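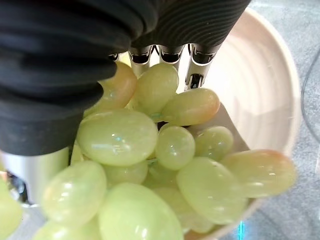

Fadwa Fawzy would rather keep the plastic card. She has driven with one for most of her adult life, she says, and in that time it has never run out of battery, asked for an update or locked her out after three wrong guesses.

I had called her about the phone license the state is rolling out to drivers who sign up, which officials have spent the spring describing as simple, safe and free. Two of those words hold up better than the third. Fawzy runs a small driving school in Drutholm, and her students have started asking whether they need to bother with the card at all.

"I tell them yes, carry the card," she said. "They look at me like I told them to carry a horse."

The app is made by a contractor called Nendska. A driver scans the front and back of the card, takes a selfie, and waits for a match against the photo in the state's records. When it works, the license sits on the phone behind a passcode. The law that set it up says police may accept it. Fawzy has read the law more than once, and she keeps coming back to that word.

"May," she said. "So you get pulled over at eleven at night and you find out which kind of officer you have. If he wants the card and you left it at home, that's a ticket."

The ticket is $185. A judge can knock it down if you come in later with a valid card, but you still have to come in, and for people in her part of the county that means the courthouse in Gravier and most of a working day.

Yhon Sánchez takes a kinder view. He helped run the trial in Gravier, where 400 drivers used the app for two months before it was opened to everyone else, and he thinks the worry about traffic stops is overdone. Officers there were given readers that pick up the license without touching the phone.

"The driver keeps the phone in their hand the whole time," Sánchez said. "People picture an officer walking off with it. That isn't how it's set up."

I asked how many officers in the rest of the state have a reader. He said the purchase was under way. I asked when it would be finished, and he said he wouldn't want to put a month on it.

He was more open about the trial itself. Of the drivers who took part, 83 failed the photo match on the first try and had to start again. Sánchez put most of that down to old pictures and bad lighting, and said the matching has been improved since April. He had no newer number to give me.

Fawzy laughed when I read her that one. "If that many of my students failed on parallel parking, I'd be asking what was wrong with my lessons," she said.

Her bigger complaint is with everything outside the traffic stop. Rental counters want the card. So does the bank, and so did the clerk at Huỳnh, the tire and repair place on the highway, when one of her instructors dropped off a training car there. The state's own leaflet tells drivers to have the card with them "where required," and doesn't list where that is.

"Then what did I get?" Fawzy said. "I have the same card in the same wallet, and now a company has my face too."

Sánchez said Nendska deletes the selfie once the match is made. He hasn't seen that tested by anyone outside the company, and he agreed, after a pause, that it should be. He also said the app will get better only if people use it, an argument I have heard for a good many apps.

Both of them have the phone license installed. Sánchez uses his at the airport. Fawzy signed up so she could answer her students' questions, got through on the second selfie, and hasn't opened it in weeks. When I asked her to show me, she needed the passcode reset.

She is still telling new students to carry the card. The sign-up page stays open to anyone with a current license, and the renewal fee for the plastic one hasn't changed.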